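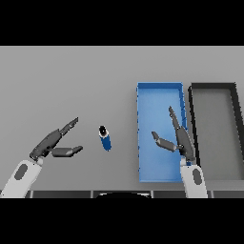 Seller keeps a minority stake after a portfolio sale: how to account for the shareholder loan?

Asked 28 September 2022
Tags: real estate, joint ventures, consolidation, shareholder loans

Our parent, Gistell, is selling most of its interest in three office buildings to Trustus. Gistell keeps 24% of the holding company and stays on as asset manager for a fee. Amounts are in thousands of euros.

Equity price for the 76%: 3,793
Existing shareholder loan from Gistell to the holding company: 3,191
Portion of that loan Trustus takes over at closing: 2,171

Closing is planned for October. We report under IFRS. My questions:

1. Does the loan balance that stays with us count as part of the net investment in the associate, or is it a separate receivable?
2. The management agreement can only be ended for cause during the first five years. Could that be enough to keep us consolidating?

The term sheet gives Trustus three of four board seats. Budget, leasing above a threshold and refinancing need a simple majority. A sale of any building needs both parties.

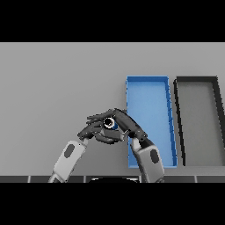
Patrício
Take question 2 first, as it decides whether question 1 comes up at all. With three of four seats and a simple majority on budget, leasing and refinancing, Trustus directs the relevant activities. The joint consent on disposals looks protective on what you have posted, but check whether sales are part of the business plan. If the plan is to sell the buildings within a few years, disposal is a relevant activity and you may be looking at joint control.

The asset management agreement needs reading in full. Removal only for cause does count toward treating the manager as a principal, so look at what the manager can decide alone. If it works inside a budget the board sets, the fee by itself should not bring you back to consolidation.

On question 1: you keep 1,020 of the loan (3,191 less 2,171). It is a financial asset under IFRS 9, and expected credit loss applies. It is also a long-term interest under IAS 28 if settlement is neither planned nor likely in the foreseeable future. In that case, once your equity interest is down to zero, further losses go against the loan. If it has a fixed repayment date you expect to be met, or is properly secured, leave it out of that test.

Remember to measure the retained 24% at fair value on the date control is lost. Do not just scale up the 3,793 — it probably includes a control premium.

Gruro
Agree with the above. We had the same structure two years ago and the auditors mostly wanted the loan agreement. Ours was interest-free, so it had to be discounted on day one.

Reply from the asker
Thanks. The loan bears interest and has no fixed maturity. There are also 141 in transaction costs on our side, which I assume reduce the gain on disposal.

Patrício
Yes, for the costs that relate to the sale. Anything paid for negotiating the management agreement should be looked at separately.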